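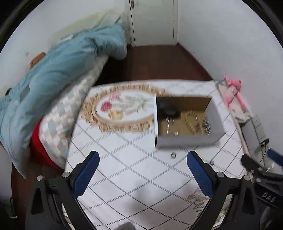

News > Local > Housing

Diltcombe renters get longer notice under new lodging rules

Published 17 Aug 2024

People who rent a single room in Diltcombe will have to be given 64 days' notice before they can be asked to leave, under rules the town council passed this week. The old minimum was 30 days.

The change covers rooms in private homes and in boarding houses where tenants share a kitchen or bathroom. It does not apply to apartments with their own entrance, which already fall under the standard lease terms.

Landlords will also have to give each lodger a written agreement that lists the rent, the deposit and what is included, such as heat, laundry and furniture. Verbal agreements made before the rules start will stay valid for six months. After that they must be put on paper.

The council began looking at the issue in April, after the closing of a boarding house on Stetgate left its residents looking for rooms at short notice. Several of them moved in with relatives or took rooms outside town. The building has been sold and is expected to reopen as offices.

A first draft would have set the notice period at 90 days for everyone. Homeowners who let a spare bedroom told the council that was too long to share a house with someone if things went badly. The final version keeps a shorter process for cases involving unpaid rent or damage - a landlord can apply to the town housing office and get a decision within two weeks.

Deposits are limited to one month's rent. The money has to be returned within 30 days of the lodger moving out, with a written list of anything held back. The housing office will keep a blank form for this at the front counter and on the town website.

Kombo, a room-listing service used by many local landlords, said it would add the new notice period to its Diltcombe listings before the rules take effect. It said roughly half of its rooms in town are in homes where the owner also lives.

The council turned down a proposal to make landlords register every rented room. Members who opposed it said the housing office did not have the staff to run a register. The idea may come back when next year's budget is discussed.

The rules take effect in October. Notices given before then will follow the old timetable, even if the move-out date falls later. Questions can be taken to the housing office during regular counter hours - no appointment is needed.

Get Diltcombe news in your inbox twice a week. Enter your email to sign up. You can unsubscribe at any time.

Contact us | Copyright 2024 Diltcombe News | Back to top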